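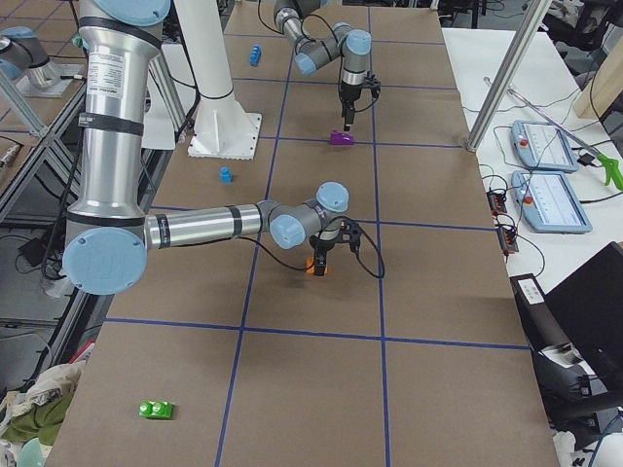

Left arm with the orange block, right arm lined up over the purple one.

Goltix two-finger gripper, six weeks in

Short version: good gripper, annoying cable, buy one before you buy two.

We picked up a pair in October to replace the Fagerlund ones on our two-arm bench. Same job as before. Small plastic building blocks, kraft paper on the table, blue tape for the grid, pick from one cell and place in another. Boring on purpose.

Grip first. Very good. Ran 300 picks on one arm, dropped four, and three of those were my fault (bad height, I taught the point in a hurry). The Fagerlund dropped over 101 in the same test, mostly on the short side of the block. Fingers close evenly and they don't shove the block sideways before they bite. Lensa Seyoum ran the other arm with her own program and got close to the same result, so I beleive it.

Opening stroke is fine for blocks. Tight for anything bigger. If you do boxes or cups look elsewhere, the Hanitz opens wider and costs less.

Now the cable. Too long, too stiff. It loops out off the wrist and wants to go wherever it likes. Snagged twice on a sharp wrist turn before I slowed the move down. Clips in the box are useless, use hook and loop straps along the forearm and leave slack at the wrist — not much.

Setup took most of a Friday. Mounting was quick, four screws. Then the plugin threw error 2105 on one pendant and not on the other, same version on both. Pádraig Kavanagh from Pisance (our reseller) called back inside an hour and had me clear the old tool profile. Fixed. Not in the manual anywere.

Speed: I keep it at 200 on the closing setting. Faster works but you hear it, and the lighter blocks jump.

Also set the payload again after you swap. I forgot, arm sagged a bit at full reach, wasted a morning blaming the fingers.

Pros: even grip, easy mount, quiet at normal speed
Cons: the cable, the clips, thin manual, price

Four out of five. Would be a five with a shorter cable. Keeping both.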